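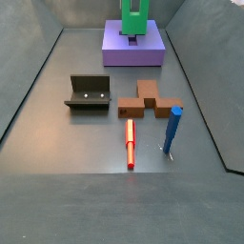

The parts in a shallow bin, with the green upright already standing on the purple block.

Before you fit anything together, give yourself a clear, shallow bin to work in. I learned this from Baldur Hafstein, who has been building little block sets for longer than I've known him, and I've been grateful ever since (so are my knees, because I used to chase parts all over the floor). The Skasto starter sheet tells you to begin with the smallest part, but I like to begin with the purple base - everything looks friendlier once that one is sitting flat.

Keep the charcoal bracket, the brown stepped block and the blue hexagonal stick off to one side for now. You'll want them close by, only not under your elbow!

Now take the green upright by its top part and turn it so the narrower column points down. Bring it over the opening in the purple piece, go slowly, and let the column find its own way. If it catches, lift it a little, turn it a hair and try again. Please don't push hard. I give a stubborn fit 10 gentle tries before I reach for the fine sandpaper, and I rarely get that far. 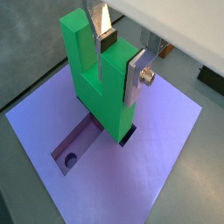 Green upright held near the top, with its lower end at the opening in the purple plate.

Once it feels seated, let go and give the base a light nudge. A small wobble is fine. If it leans, pull it straight up and start over.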